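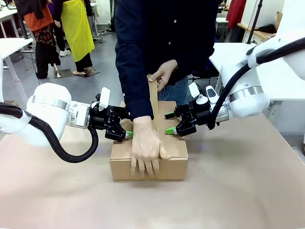 Tamunoemi Isah wrote back after the last session that the handout skipped the part sellers ask for most, which is what to do in the week between accepting an offer and handing over the keys. Fair point. So that's where I'm starting tonight, and the pricing material gets moved to the second half.

Speaker notes, condo sellers evening, Hernelwood, 19th January

Opening (keep short)
Thank people for coming. Restrooms down the hall. Questions any time, don't save them up.
Say up front: I sell condos, I'm not a lawyer. Anything about title or tax goes to their own attorney.

1. After the offer
Most sellers relax once the offer is signed. The buyer still has the inspection, the loan and the building documents to get through.
Ask the management office for the document package the same day. At Vosa it took 15 days last time and the buyer's lender was waiting on it.
Read the meeting minutes yourself. If there's talk of a roof or elevator assessment, the buyer's agent will find it.
Keep paying dues. An unpaid month shows up on the closing statement and causes phone calls.
Don't cancel the insurance until the sale has recorded. (Tell the Graro story here if there's time. Unit 377, dishwasher hose, two days before closing.)

2. Move-out rules
Buildings differ a lot. Ambrose wants the service elevator booked 16 days ahead and takes a deposit. Graro lets you use the front entrance before noon.
Find out who has to be on the booking. If it's the owner and you're already out of state, get that changed early.
Check the parking spot and the storage locker. People clear the unit and forget the locker.
Fobs, mailbox keys, garage remote: put them in one envelope with a list on the front.
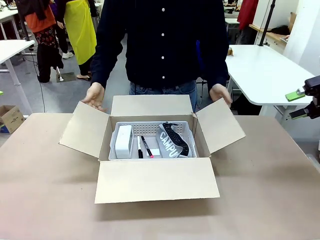 Slide 4: Open box, basket of items inside

What stays and what goes. If it's attached, assume it stays unless the contract says otherwise. Curtain rods, wall brackets for the TV, the closet system. Go through the contract with a pen.
Leave appliance manuals in a kitchen drawer.
Final walk-through is usually the day before or the morning of. The unit should be empty and swept. Patch only if you agreed to patch. A bad paint match looks worse than a nail hole.

3. Pricing (second half, after coffee)
Start with recent sales in the same building, same line if possible. A unit facing the courtyard and a unit facing the street are different products.
Price per square foot is a starting point. Small units nearly always come out higher on that measure, so don't carry a studio number over to a two-bedroom.
Hernelwood comparison: two units on the same floor, same plan. One listed high and sat for 51 days, then cut. The other was priced at the last sale and had an offer before the second open house. Put both floor plans up and let people look before giving the prices.
Dues matter to the buyer's monthly payment. If yours are high, list what they cover. Heat and water included is worth saying in the first lines of the listing.
Somebody will ask whether to wait for spring. Answer: in these buildings February listings have done fine when there were few others up. Look at how many units are for sale in your own building first.

4. Questions
Likely ones: renting the unit back after closing, selling with a tenant in place, who pays the transfer fee.
On tenants: the lease goes with the unit. Give notice in writing before any showing.
On the transfer fee: it's negotiable in the offer, so read that line before signing.

Sign-up sheet is by the door. Handout has the revised checklist on the back, with the management office numbers for all four buildings.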